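Publications > Student Projects > Robotics Workshop Papers
Print this page | E-mail this page
Filed under: Teaching with robots

Memory Module Handling by a Student Team: Notes from the Goloneck Course

Iwona Wasilewska and Annelies Hermans

3. Task and workspace

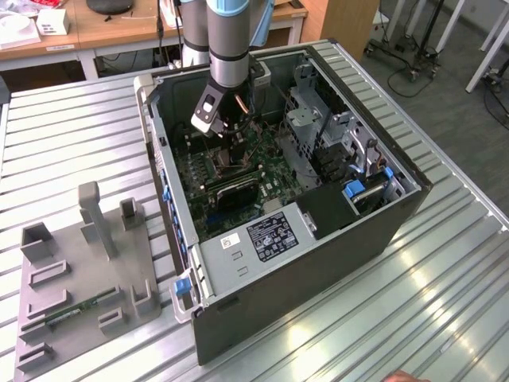 Figure 1. The workspace of the Odik team: computer tower on its side, robot arm with parallel gripper, and printed fixture plate with a module resembling a memory stick in one slot.

The task given to the students was taken from computer repair. A memory module must be picked from a known place, carried to the open tower, and put in the memory slot of the motherboard. For a person this is easy work. For a first-year robotics team it contains most of the difficulties which we wanted them to meet during the course, among them a narrow target, a thin part which is easy to tilt in the fingers, and cables that do not stay where they were yesterday.

The teams were free to choose how the tower is placed. Two teams, Odik and Mivau, put it on its side, so that the gripper can come from above. The Mazurek team kept it upright until November and then changed also, after they found that the arm could not reach the slots without touching the drive cage. We did not correct them earlier. The course rules say that the supervisor may answer questions about safety and about the controller, but not about the plan of the task.

3.1 The fixture plate

The students designed the plate themselves and printed it in the school laboratory. It went through many versions. In the first one the module was lying flat on the surface, and the fingers could not go under it. In the later versions the module rests in a slot, and the holders are separate blocks with different forms, because the team wanted to compare them on the same plate – a decision that we first considered a waste of material. Later it saved them time, as a holder that did not work could be left alone and the next one tried without moving the plate and measuring its position again.

The position of the plate in relation to the tower was taught by hand. The team moved the arm to chosen points on the plate and on the chassis, and stored these points in the controller. When the tower was moved, the points on the chassis had to be taught again. Students forgot this step more often than any other, and the written reports of all teams mention it.

3.2 Motion and grasp

The motion program has four parts: approach to the plate, grasp, transfer, and approach to the slot. The transfer is made high above the edge of the case. The approach to the slot is straight down and slow. In the Odik program one full cycle takes 60 seconds, and more than half of this time is used in the last part. The students could have made it faster, but they were afraid for the motherboard, and we think that this was reasonable.

The memory slots run diagonally when seen from the side of the table where the students stand. This caused a long discussion in the team. One group wanted to turn the case until the slots were parallel with the table rails, which makes the numbers in the program simpler. The other group wanted to leave the case as it was and turn the wrist. The second solution was accepted, since a real repair station will not always receive the computer in a convenient direction.

Near the upper part of the motherboard there is also a heat pipe with cables beside it, and the path of the fingers had to be planned with this in mind. The team added an intermediate point above this region. They called it "the balcony" in their code, and the name stayed in all later versions.

3.3 Recording of attempts

Every attempt was written down, also the ones stopped by hand. The Odik team planned 3000 attempts for the whole course and completed 974. The difference comes mainly from the time for teaching points and for printing new holders. We ask the next groups to plan with a smaller number and to keep a free week before the final report. An attempt was counted as stopped when a student pressed the stop button for any reason, and the reason was noted in one sentence. These sentences were later sorted by Hermans – the result is given in Section 4.

Last changed 17/12/2021
Print this page | E-mail this page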